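Home | Course pages | Handouts | Reading list | Contact

Small Things, Kept: Notes for Week 3

Wed 11 July

Hello all. These are the notes I promised, tidied up from my own scribbles and with the bits I rushed through put back in. If you were there you can skim. If you weren't, read the lot and then do the task at the bottom before next time, please, as we'll start straight in with it.

We're still on packaging, and this week it's packaging that people hang on to. I started with my own drawers because I'm nosy about other people's and thought it only fair. When I moved flat in June I found I'd wrapped and carried across town a whole shoebox of empty sweet tins, mint boxes, a tea caddy with no tea in it and a cough sweet tin full of drawing pins. I hadn't bought one of them for the container. I'd bought them for what was inside, eaten what was inside, and then somehow not been able to put the thing in the bin.

So the question for the week is a plain one. What makes a pack worth keeping once it's empty? I'd like you to have an answer of your own before you go near the reading.

Shape first

Most of you said "it's useful" straight off, and fair enough, but push at that a bit. A crisp packet is useful too if you're desperate. What we mean is that it opens and shuts, it holds its shape, and it fits somewhere: a pocket, a handbag, the tray by the front door. Round and shallow is a lovely shape for this. It slides about in a bag without poking a hole in anything, and a thumb finds the edge of it in the dark. It's a rotten shape for stacking in a rectangular carton, mind you, and the people who pay for the lorry will tell you so. Keep that argument in your heads for when we get to transport.

Flat lids matter as well. A round lid is a little stage. There's no top or bottom to it until the designer decides, and once the thing is in your hand you turn it whichever way you like. That's why designers run lettering round the rim so often. You have to turn the lid to read it all, and by the time you've turned it you've played with it, and by the time you've played with it you rather like it.

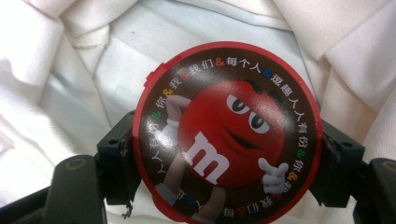 The other half of it is the face. I don't mean the printed surface, I mean an actual face with eyes! Give a pack a character and people stop treating it as a wrapper. M&M's are the obvious case and we spent a good while on them. The red one is sure of himself, a bit pleased with himself, and you get all of that from half-shut eyelids and a sideways smile. He could stand there with no words at all and you'd know who was talking. Try covering the mouth with your finger and see how much the eyelids do on their own. Then look at how little there is to him: a round body, a letter, arms and legs, gloves, shoes. Any of you could sketch him from memory, badly, and the person next to you would still get it.

Mostafa Ait Ali asked a good question here, which was whether the writing matters if you can't read it. He'd noticed that the Chinese lettering on the lid held his eye longer than English would have. I think that's right, and I'd add that it works quite differently for someone who does read it. 我们 is "we" or "us", and 每个人 is "everyone", so with ampersands in between you've got a little chain of people being joined up before you even reach the longer line, which is a play on there being fun to go round for everybody. (My Chinese is evening-class standard, so if yours is better, put me right.) The ampersand is doing a nice job there. It's a joining sign, it's a cheerful shape, and it's got more than a whiff of the brand name about it. Colouring it differently from the words lets it be decoration and grammar at once.

Colour, briefly

I ran out of time on this. Red and dark brown is a warm, sweet-shop pairing, and the brown says chocolate to most of us whether or not there's any chocolate about. White lettering sits well on it. If you're doing the project on confectionery, collect some other brown-and-something packs and lay them side by side on the floor. You'll see quite quickly which ones look edible and which ones look like shoe polish.

A made-to-order brief for the workshop

In the workshop you'll be designing for Brerkik, a maker of liquorice drops who want a pack people won't throw away. Their rival in the same shop is Vodine, who already have a tall tube with a push-up base, so please don't all do me a tall tube. The numbers you've got to work to:

First run: 2000 packs
Weight of sweets: 50 grams
Longest line of wording on the lid: 3 words
Shelf space at the Cerkberg shop: 200 centimetres, shared with everybody else

That last one catches people out. Your pack will be seen in a row of other packs, probably at a slant, probably with one turned the wrong way round. Draw it like that as well as straight on.

Before next time

Bring one empty pack you've kept for no good reason. Bring the real thing, please, I can't pass a photo round. Write half a page on it: when you got it, what was in it, what's in it now, where it lives. Then a second half page on what you'd change, being as rude as you like.

Reading is the Fu chapter on lids and closures. Skip the tables in the middle unless you enjoy that sort of thing — I do, but I'm aware I'm in a minority. Her section on hinges is short and very good, and it'll save you hours when you come to make your model out of card and find the lid won't stay shut.

If your model is already falling apart, bring it anyway. There's glue in the cupboard by the sink, and the good scissors are in my bag.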